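Home Tips: Getting Your Household Ready for a Rally Day

We live two streets back from the square, so marches come past our place a fair bit, and I've grown to love being organised for them! Whether you're joining in or just trying to get the groceries home, a little prep the night before makes the whole day easier.

Start with the car. Move it off the march route before 8 pm, as the tow trucks here start early and the signs go up late. Then fill a couple of big jugs with water and leave them by the front door – neighbours and tired marchers will love you for it.

Next, the kitchen. Cook something that can sit on low for hours, like a big pot of lentil soup, because half the household will turn up late and starving when the buses are diverted. I make mine in the old Jolen pot and freeze whatever's left in margarine tubs. Fruit is brilliant too, no plates and no washing up.

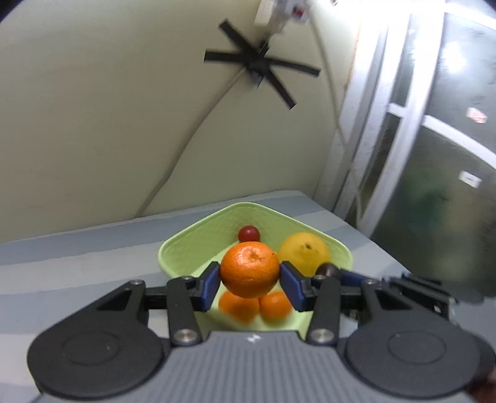

How do I find out which streets will be closed?
Check the council's road notices the afternoon before, then again at 7 in the morning, when any late changes have usually been posted.

If you're making placards at the kitchen table, put down an old shower curtain first. Poster paint comes off vinyl with a damp cloth, but it'll stain a timber benchtop for good (ask me how I know). Use corflute if rain's forecast – it's light, it won't go soggy and you can flip it over and use the other side next time.

Shut the front windows if your cat hates whistles, and pop a towel along the bottom of the door to take the edge off the drumming.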